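Section 6. Running the Hand Demonstration on an Open Day

Read this section before the first group of visitors comes in. It covers the pick-up demonstration with the Arnska hand on the Skustell arm. Installing the arm and running it for the first time are covered in Section 2. If the arm has been moved since its last calibration, go back and do that first.

6.1 Before the doors open

1. Switch on the arm controller and wait for the steady green light on the front panel.
2. Start the Kaltico control program and load the job named VISITOR PICK. Do not use the production job. It runs at full speed.
3. Check that the speed limit reads 6 percent. If it shows anything else, close the job and load it again.
4. Press each emergency stop button in turn. There are 2, one at the operator's desk and one on the visitor side of the barrier. The arm must refuse to move until both have been released and the fault has been cleared on screen.
5. Wipe the fingertips with a dry cloth. Do not use alcohol or glass cleaner on them.

CAUTION: Keep the room lights at their normal setting. The hand cameras are set up for the ceiling lights, and dimming them for a slide show will upset the pick position.

6.2 Placing the item

6. Lay the item flat in the work area. The job is written for soft, flat goods such as mailers, pouches and folded cloth. Stiff boxes need a different job.
7. Smooth out any large folds. Small wrinkles do no harm.
8. Step back behind the barrier and tell the operator you are clear.
9. Select APPROACH. The hand moves to the item with the fingers pointing down and stops at the hover position.

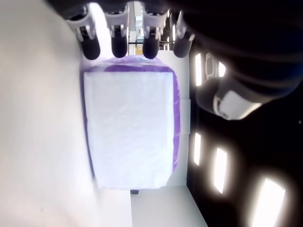

10. Leave the arm at hover while you talk to the group. It will hold there for 113 seconds and then return to its park position without a prompt. To keep it at hover longer, press HOLD before the time runs out.
11. Select CLOSE to start the grip. Watch the force reading on the operator's screen. If the bar turns red, select OPEN and begin again at step 7.
12. Select LIFT, then RETURN. The item is set down at the place it was picked up from.

NOTE: A missed pick is not a fault. Select OPEN, send the hand back to park, and run the job again. After two misses in a row, check the position of the item against the floor marks. The marks were redrawn in November and older printed copies of this manual show them in the wrong place.

6.3 Talking to visitors

Keep groups small enough for everyone to see the operator's screen. Visitors usually ask how hard the hand can squeeze and whether it can feel what it is holding. Answer from the data sheet in Appendix B. If you do not know the answer, write down the question and the visitor's contact details on the Thygesen form at the desk.

Visitors may handle the spare fingertips in the display tray. They may not touch the hand on the arm, even when it is parked and the power is off.

6.4 Showing the fingers up close

13. With no item in the work area, select SHOW. The arm brings the hand to the viewing position and stops.
14. Turn the key switch to LOCKED and remove the key. Keep it with you.
15. Put the live camera view on the large screen so that people at the back can follow.
16. Point out the finger joints first and the fingertips second.
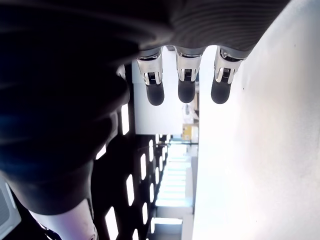 Figure 6-2. Fingers pointing down, with silver joint segments and rounded black fingertips.

CAUTION: The joint segments have pinch points. Do not put a pen, a pointer or your own finger between them to show how they move. Use the spare finger from the tray.

17. Put the key back, turn the switch to RUN, and select PARK. Wait for the arm to stop before you let the next group in.

6.5 Closing down

18. Park the arm and close the job.
19. Press the emergency stop at the desk and leave it pressed overnight.
20. Write the number of runs and any missed picks in the log.

Section revised 2026-01-07. Replaces all earlier versions of Section 6.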